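Die Schüssel gehört vor das Messer

In den meisten Küchen wird zuerst geschnitten und dann überlegt, wohin mit dem Geschnittenen. Das Brett ist voll, die Zwiebeln wandern an den Rand, die Paprika kommt obendrauf, und irgendwann fällt die Hälfte auf den Boden. Ich halte das für einen Planungsfehler, und er lässt sich mit einer einzigen leeren Schüssel beheben.

Was zu wenig Platz kostet

Meine Arbeitsfläche ist 70 Zentimeter tief. Das klingt nach viel. Zieht man aber ab, was hinten an der Wand steht, bleibt vorne gerade genug für ein Brett und zwei Gefäße. Als wir noch in Grindow wohnten, war es weniger, und ich habe dort trotzdem schneller gekocht als heute, weil vor dem ersten Schnitt alles bereitstand.

Die Küchenplaner sehen das anders. Im Studio von Muleck wollte man mir einen Auszug für Schüsseln verkaufen, Serie Lasto, 2.063 Euro mit Montage. Die größere Ausführung lag bei 2.791 Euro. Der Auszug trägt bis zu 78 Kilo. Ich besitze keine 78 Kilo Schüsseln und will auch keine besitzen. Eine Schüssel, die in einem Auszug liegt, muss ich beim Kochen erst herausholen, und meistens habe ich dann schon nasse Hände.

Leicht, leer und in der Mitte

Ich stelle deshalb zuerst die leere Schüssel hin, in die Mitte der Fläche, neben das Brett. Kunststoff reicht dafür völlig. Emaille von Van Leeuwen sieht schöner aus, das gebe ich zu, aber sie ist schwer, und ich hebe eine Schüssel beim Kochen bestimmt ein Dutzend Mal an. Daneben kommt etwas Flaches aus Edelstahl für Gewürze oder Abfälle - je nach Gericht. Das Gemüse bleibt hinten, bis es an der Reihe ist. 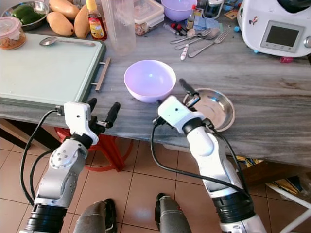 Gegen das Abwaschargument

Der übliche Einwand lautet, das mache mehr Abwasch. Das stimmt, es sind zwei Teile mehr. Eine Plastikschüssel, in der rohe Paprika lag, ist mit etwas Wasser aber schnell gespült. Ein Brett, auf dem sich alles vermischt hat, braucht länger, und die Arbeitsfläche darunter meistens auch.

Schwerer wiegt für mich ein anderer Einwand: Wer nur für sich kocht, braucht das alles nicht. Für ein Butterbrot mit Gurke stelle ich auch keine Schüssel hin. Ab drei Zutaten, die zu verschiedenen Zeiten in die Pfanne müssen, lohnt es sich, und das ist bei uns an fast jedem Abend der Fall.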